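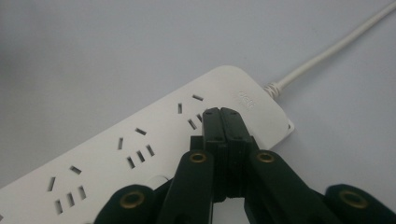 Multi-pin extension lead, white

Sold by Prulten, Ernbridge
Usually sent out within 2 working days

A plain white extension lead for appliances and chargers with Chinese-pattern plugs. We stock it for customers who have come back from working abroad, for students at the Wamside halls, and for workshops that buy in equipment from China and want to test it before changing the plug.

The casing is off-white plastic with a slight gloss and rounded corners. The sockets sit along the top face in repeating groups. Each group has slots for two-pin plugs and, next to them, slots for three-pin plugs. The cable is white too, and leaves from one end through a ribbed collar that stops it bending sharply where it meets the casing.

Please read before ordering

This lead does not take British plugs. A British three-pin plug will not fit any of the sockets and should never be forced in. If you want a lead for ordinary household plugs, look at the Bandara range under Extension leads.

The lead is supplied for use with a suitable fused conversion plug, which is sold separately. Ask at the counter if you are not sure which one you need. Do not use a travel adaptor as a permanent connection.

Check the rating plate on every appliance you mean to plug in. The lead does not change the voltage. An appliance made only for a lower voltage will be damaged, and could be dangerous, even if its plug fits.

Where to use it

Indoors only, on a dry, flat surface such as a desk, bench or worktop. Keep it away from sinks and out of reach of small children. Don't run the cable under a carpet or through a doorway where it will get trodden on or pinched. If you have more cable than you need, lay it out in loose bends and don't wind it into a tight coil while it is in use.

Laptop chargers, lamps, small fans, phone chargers, soldering irons and test equipment are all fine, provided the total stays within the rating marked on the lead. Heaters, kettles and rice cookers should have a wall socket each. Do not plug one extension lead into another.

Large chargers can cover part of the next group of sockets. Put the biggest one nearest the end of the strip and work inwards.

Cleaning and care

Unplug the lead at the wall first. Wipe the casing with a dry cloth, or a barely damp one for marks, and let it dry fully before plugging it back in. Dust in the slots can be lifted out with a soft dry brush. No sprays or solvents, which will dull the plastic. White casings tend to yellow in strong sun, so a spot away from the window is better.

Stop using the lead if the casing cracks, if a plug feels loose in its socket, if the collar comes away from the cable or if any part gets hot. The casing should not be opened and we do not sell parts for it.

Ordering and returns

Packed singly, or in a box of 4 for offices and workshops. Boxes can be collected from the Ernbridge counter or delivered. Wamside orders go out on our own van and need someone in to sign.

Unused leads can be returned within 52 days with the packaging. If yours arrives damaged, tell us within 48 hours and keep the box until we have replied.

See also: fused conversion plugs, cable clips, Bandara extension leads, under-desk cable trays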